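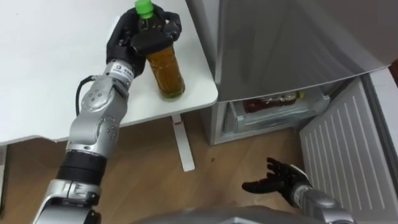
Drinks Task, Asness Robotics Club

The club signed up for the Olletti student challenge last fall, and I agreed to keep the gallery page going and write the notes for it. I should admit up front that I voted for a different task. We had two on the shortlist. One was sorting mail into slots, which I thought was dull but doable. The other was the drinks task, and it won easily, I suspect on the grounds that it sounds good when you explain it to your parents.

The wording in the Olletti rule book is short. A robot with two arms has to move bottled drinks between a small refrigerator and a table and leave them standing. There's a time limit of six minutes. Nothing is said about what kind of bottles, how full they are, or whether the fridge door starts open or closed. Teams pick. You can probably guess what teams pick.

We start with the door open. I've complained about this at nearly every meeting and I'll complain about it again here. Opening the door is the part of the job a person would actually want help with if their hands were full, and we've skipped it. The argument on the other side is that the score sheet gives very little for the door and a lot for the bottles, so a club with limited evenings should spend them on bottles. I can't fault the arithmetic. I just don't think we should tell visitors at the Atalstead open house that the robot "gets a drink from the fridge" and leave it there.

Some notes on what we've been working on, for anyone who came to this page from the club newsletter and wants more than pictures.

Bottles lying down. A bottle on its side in the lower compartment is the hard case. The neck is the easiest part to hold and it also happens to be the part that sits closest to the plastic. Standing bottles are kinder to everyone. Our first plan used the same approach for both, and I'd call that plan optimistic. The second plan has a separate routine for each, and a person still chooses which one runs. The word "autonomous" appears on our poster. I've asked for it to come off, or at least to get a footnote.

Caps. We use different colored caps so that the software can tell the bottles apart. It works well enough. It also means that what we have built is partly a cap detector, and I would like to see one session with plain white caps on everything before anybody uses the phrase "recognizes the drink." This has been on the list since November.

Left and right. The left arm is meant to deal with the table and the right arm with the fridge. That split came from the floor plan more than from any clever idea: the table is on one side and the fridge is on the other. Turn the room around and I expect we'd be rewriting things for a month.

Practice runs. The recorded demonstrations come from the Saithong practice software, where a student steers the arms and the system keeps what they did. The target on the whiteboard is 3,000. I don't know where that number came from, and neither does anyone I've asked. My guess is that it looked serious. A smaller set with more variety in it (other bottles, other heights, the table moved over a foot) would tell us more than a huge pile of the same reach done the same way by the same four or five people who can stay late.

The 80 percent claim. The club page says we succeed 80 percent of the time, and a few people have written to ask about it, so let me say what it covers. It's for standing bottles, with the door open, in our own room, with a run counted as good if the bottle ends up on the table and upright. A run stopped early by the operator isn't counted at all. Leave those out and a lot of robots look pretty good. I would like the stopped runs put back in, and I'd like the number published again whatever it comes to.

None of this means I think the project is a waste. The hands are much better than what we had before, which was a pair of flat grippers that could hold a can if the can was in the right mood. Fingers that can go around a bottle neck open up things we couldn't try. The new students have also learned more about cables, joint limits and patience than they would have from a semester of slides. I only wish the talk around it would wait for the results to catch up.

Using both hands at once is the newest part and the one I have the most doubts about. In practice it means one hand around the upper part of the bottle and the other lower down, sharing the hold. The case for it is that a plastic bottle can turn in one hand when it's gripped near the top. The case against is that you now have two arms that have to agree with each other, and ours don't have a long record of that.

Both hands on the yellow-capped bottle, one high and one low, next to the table.
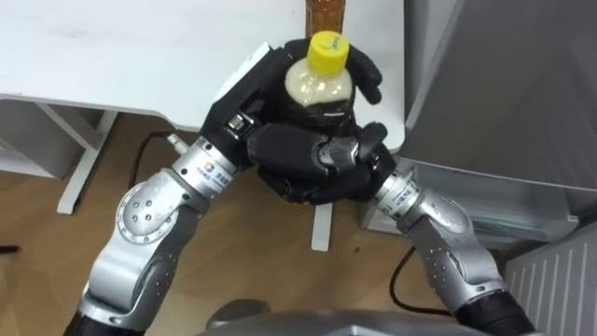 Imani Massawe read a draft of this page and asked me to add her view, which is that I'm grading a student club as if it were selling something. She says the two-handed grip was never meant to save time, that its point is to make the students plan for both arms together, and that a slow method they understand is worth more to her than a quick one copied from another team. She also says she'd back me on counting the stopped runs, but that the door can wait.

I'll give her the part about planning. On the door we still disagree, and I noticed she didn't defend the poster.

For the next round of sessions the list is short. Put plain caps on the bottles. Move the table. Log every run, including the ones somebody stops – the button is there for good reasons, but pressing it should leave a mark in the spreadsheet. Try one evening with the door closed, even if all we learn is how far off we are. If the two-handed grip isn't doing better than one hand by the time the Olletti entry forms are due, drop it from the routine and keep it for the open house, with an honest label next to it.

More pictures will go up here when there's something new to show. Corrections are welcome, and so are better numbers.

Filed under: Clubs & Teams, Robotics, Photo Galleries
Last updated: 2025-09-07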